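March
By Azra Vidmar and Tegan Tautahi

4.2 What the work turned into

I should say up front that I (Azra) did most of the kitchen visits, so the "I" in this section is me, and Tegan gets to argue with it in 4.3. She has.

When we first talked to Mahasneh, the job we'd been asked to study was called "kitchen support." People cooked, washed up, wiped down and put things back, and that was the day. Then the company took on the Trindier project, and the same people started doing the same chores with grippers in their hands so that a robot could learn from the recordings. The pay band stayed put. The job title changed to "demonstrator," which everybody on the shift calls "demo" (as in "are you cooking today or are you on demo?").

I had gone in thinking I'd be writing about people being replaced. That worry is there, and I'll get to it, but what people wanted to talk about on my first morning was wrists. And lids! I heard so much about lids. If you've cooked for years you lift a lid without a thought in your head, and now you have two stiff fingers with padding on them where your own hand used to be, and you have to decide where to take hold, how far to close, and which way to come in so you don't bump the thing next to it. Skills that nobody on the shift had ever had to put into words got talked over at lunch like football.

The setting matters too. These are small home kitchens with the usual stuff left out on the counter, sauce bottles and dish soap and a rice cooker with its cord, and demonstrators work around all of it.
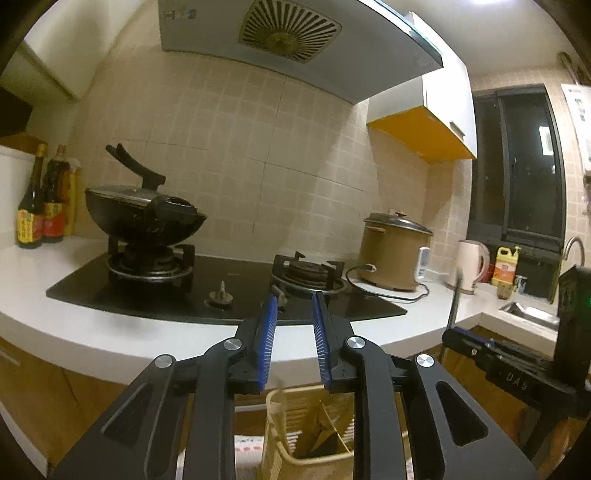
Letay Tufa told me she used to be proud of being quick and now gets told to slow down, and that on demo days she goes home and catches herself setting a cup on the table as if somebody were going to grade it. She didn't sound upset about it, more puzzled. She also said the slow way had made her a tidier cook, and that she wasn't sure she wanted to be one.

I kept coming back to that in my notes. Speed was how people on this shift judged each other before. The good cook was the fast cook. Under Trindier the good demonstrator is the one whose recordings don't get sent back, and those are sometimes different people. Two of the strongest cooks had the most returns in their first weeks, and both of them minded. One described it to me as being marked down for handwriting.

The returns come through software called Rolow, which shows a clip and a short reason. The reasons are very short. "Grip." "Path." "Redo." Lina Dabbas, who runs the shift, started writing her own longer notes next to them, in her own time at first, and I think this is the clearest case we have of new work that showed up with the automation and wasn't in anybody's job description. By the end of our visits she was spending a good part of Tuesday on it. She called it translating. 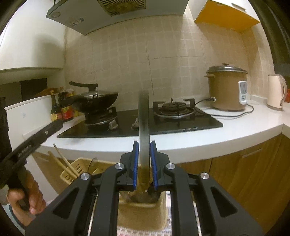
Figure 1. Demonstration work at the cooktop, with hand-held grippers.

Now the worry. The target when we visited was 1,000 accepted recordings, and people read that number in two ways. Some saw steady work. Others saw a finish line with nothing on the far side of it, and asked me (as if I'd know!) what happens when the robot has enough. I passed the question up to management and got a friendly answer with no content in it. We interviewed 8 demonstrators, and every one of them had thought about it more than the project plan had.

I don't want to make it all gloomy. Several people liked being asked how they do things. One woman said that in all her years of kitchen work no supervisor had ever wanted to know why she puts the heavy pan where she does, and now there was a whole meeting on it. What she'd like next is for that to show up in her pay, and I couldn't find a reason to disagree with her.

Comments

Nomvula Engelbrecht: The part about fast cooks getting the most returns matches what I saw at Eswood, only with laundry. Did anybody's returns go down once Lina's notes started? That would be worth a table.

Azra Vidmar: Yes, but she started the notes right when people were getting used to the grippers anyway, so I can't pull the two apart. Wish I could.

demo_days: we say "on sticks" at our place. wrists are real, please put the wrists in the abstract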